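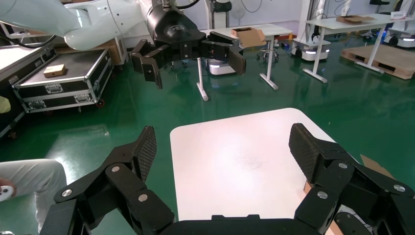
The Jelta is a two-armed mobile robot platform built in a shared workshop in Quezada. It was designed by members of the Rurance workshop as a machine that could be put together with hand tools and kept running without a service contract. The plans and parts list were first posted in July and have been revised several times.

Design

Each Jelta unit consists of a wheeled base, a column and a pair of jointed arms. The arms are bought as finished units, while the grippers are assembled in the workshop. Each arm carries a payload of 5 pounds at full reach. The standard work height is 762 millimeters, which matches the tables used in the workshop.

Gripper

The builders settled on a gripper with two opposed fingers. The fingers are made of black angular segments joined at round pivots, and they end in pads with a textured, mesh-like surface. The texture helps with cardboard, which tends to slip between smooth pads. Pads are treated as wear parts and are changed after 400 hours of use. A small camera at the wrist faces forward between the fingers.

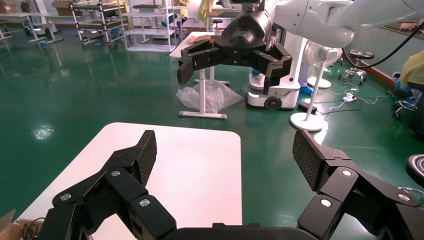 Cable routing has been the most frequent subject of revision. In the first version the arm cable was tied close to the housing and pulled tight when the wrist turned. Later versions leave a free loop beside the arm. The build notes recommend moving each joint through its full range by hand before power is connected.

Software

Motion control is handled by Ronosent, a program written for the project. It runs the arms at 50 percent speed by default, and the setting can be raised only after a calibration routine has been completed. Grippers are opened fully at startup. The current release is dated March 30, 2025.

Use

Most of the work done with the platform involves opening, moving and flattening cardboard boxes. Builders outside Quezada have adapted the base for other arms, although the gripper mount then has to be redrilled.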